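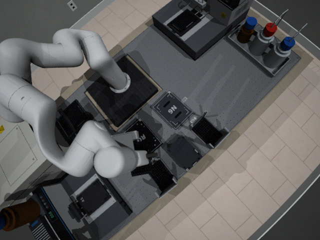

Bancada de laboratório com braço articulado branco, vista renderizada.

Wukadach: registos de leitura de absorvância em microplaca

Versão 2. Última revisão: 31 de março.

Resumo

O Wukadach reúne 3.138 registos de leitura de absorvância obtidos em ensaios colorimétricos de nitrato, nitrito e ortofosfato em águas superficiais. Cada registo corresponde a uma placa completa, com os valores brutos por poço, o mapa da placa e os metadados da colheita. O conjunto destina-se ao estudo de métodos de calibração, à deteção de poços anómalos e à comparação de rotinas de correção do branco. Não contém dados pessoais.

As amostras provêm da bacia de Figueroa, colhidas em 15 pontos fixos. As coordenadas foram arredondadas antes da publicação; a tabela com as coordenadas originais não é distribuída.

Conteúdo do arquivo

leituras/
Um ficheiro CSV por placa. Separador: ponto e vírgula. Separador decimal: ponto. Codificação UTF-8 sem BOM.

mapas/
Um ficheiro CSV por placa, com o mesmo nome base do ficheiro de leitura. Indica o conteúdo atribuído a cada poço.

colheitas.csv
Uma linha por amostra colhida. Liga-se aos mapas pelo campo id_amostra.

reagentes.csv
Lotes de reagentes, data de preparação e data de descarte.

exclusoes.csv
Placas retiradas das tabelas de síntese e código do motivo. Os ficheiros de leitura correspondentes continuam no arquivo.

scripts/
Rotinas de validação e de conversão. Ver a secção Utilização.

Campos dos ficheiros de leitura

id_placa: texto, chave primária em conjunto com poco.
poco: texto, letra da linha seguida do número da coluna com zero à esquerda (A01, H12).
comprimento_onda: inteiro, em nanómetros.
abs_bruta: decimal, absorvância sem correção.
abs_corrigida: decimal, absorvância após subtração da mediana dos brancos da mesma placa.
percurso_otico: decimal, em centímetros. Vazio quando não foi estimado.
sinalizador: inteiro. 0 para leitura normal, 1 para saturação, 2 para bolha registada pelo operador, 3 para volume insuficiente.

Os valores saturados são mantidos tal como exportados pelo leitor. Na versão 1 eram substituídos por campo vazio, o que impedia distinguir saturação de leitura em falta. Quem tenha código escrito para a versão 1 deve rever este ponto.

Campos dos mapas

id_placa: texto.
poco: texto.
tipo: um de amostra, padrao, branco, controlo, vazio.
id_amostra: texto, preenchido apenas quando tipo é amostra.
concentracao_nominal: decimal, em miligramas por litro, preenchido apenas quando tipo é padrao ou controlo.
replica: inteiro, com início em 1.

Obtenção dos dados

As colheitas foram feitas em frascos previamente lavados com ácido e enxaguados com água da própria colheita. As amostras seguiram refrigeradas para o laboratório e foram filtradas à chegada. O campo horas_ate_filtracao, em colheitas.csv, permite excluir as que excederam o prazo definido por cada utilizador. Não foi aplicado nenhum corte por defeito.

O nitrato foi reduzido a nitrito antes do desenvolvimento da cor. O ortofosfato foi determinado pelo método do azul de molibdénio. Cada placa inclui curva de padrões própria; as curvas não foram transferidas entre placas, nem mesmo dentro do mesmo dia.

O tempo entre a adição do último reagente e a leitura consta do campo minutos_reacao em colheitas.csv. Nas placas mais antigas o valor foi transcrito do caderno de laboratório e está arredondado ao minuto.

Controlo de qualidade

Uma placa passa para as tabelas de síntese quando cumpre as condições seguintes:
- coeficiente de determinação da curva igual ou superior a 0,995;
- todos os brancos sem sinalizador;
- controlo intermédio dentro de 10 % do valor nominal.

O código CURVA em exclusoes.csv corresponde à primeira condição, BRANCO à segunda e CTRL à terceira. Existe ainda o código LOTE, atribuído manualmente por Rocío Urquijo a placas preparadas com um lote de sulfanilamida que escureceu antes do prazo.

Limitações conhecidas

A turvação não foi corrigida por leitura num segundo comprimento de onda. Em amostras de cheia, a absorvância corrigida pode estar sobrestimada.

Os pontos de colheita a jusante estão mais representados do que os de cabeceira. Um modelo treinado sem ponderação tende a ajustar-se às concentrações mais altas.

As placas de abril têm o campo percurso_otico vazio. A estimativa não foi reconstruída.

Os identificadores de operador foram removidos. Não é possível estudar variação entre operadores com este conjunto.

Utilização

É necessário Python 3.10 ou superior, com pandas e numpy. Para validar o arquivo após a transferência:

python scripts/validar.py --raiz .

Para gerar uma tabela única com leituras e mapas já ligados:

python scripts/juntar.py --raiz . --saida wukadach.parquet

A opção --lote define quantas placas são processadas de cada vez. Valores até 400 foram testados em máquinas com 8 GB de memória. A opção --incluir-excluidas acrescenta as placas listadas em exclusoes.csv e cria a coluna motivo.

O conversor para o formato Plorkham deixou de ser mantido. Continua em scripts/antigos/ e não lê o sinalizador 3.

Alterações

Versão 2: sinalizador de saturação, ficheiro reagentes.csv, correção de mapas com as linhas G e H trocadas (assinalado por Maximiliano Goicoechea).
Versão 1: primeira publicação.

Licença e citação

Dados sob CC BY 4.0. Scripts sob licença MIT.

Citar como: Gallardo, A.; Urquijo, R.; Chaimongkol, T. Wukadach: registos de leitura de absorvância em microplaca, versão 2.

Contacto

Ainhoa Gallardo: métodos analíticos e mapas de placa.
Thongchai Chaimongkol: scripts e formato dos ficheiros.
Aitana Rivas: colheitas e metadados de campo.

Erros nos dados devem ser comunicados com o id_placa e o poço afetado. Pedidos de novos formatos de exportação não estão a ser aceites.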